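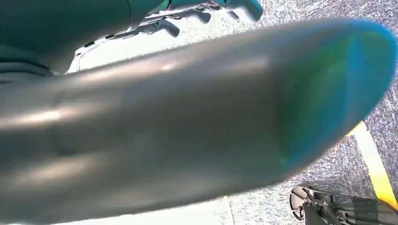

Wednesday, late. Home from choir with my ears still ringing, in the nicest way! We've finally settled the running order for the Sullwood concert, and the slow Welsh one is staying in after all – I'd have sulked for a week otherwise. Mayuree Sukprasert took the altos off to the side room for the tricky page and they came back sounding like different people.
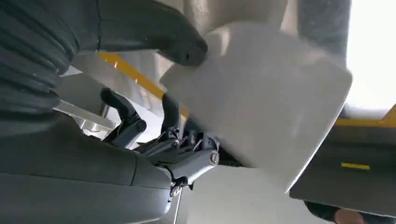 I still come in early at bar 115, every single time, and I've drawn a big pair of spectacles over it in pencil, which so far has done no good at all. Must ring Plullton tomorrow and ask if their piano has been tuned.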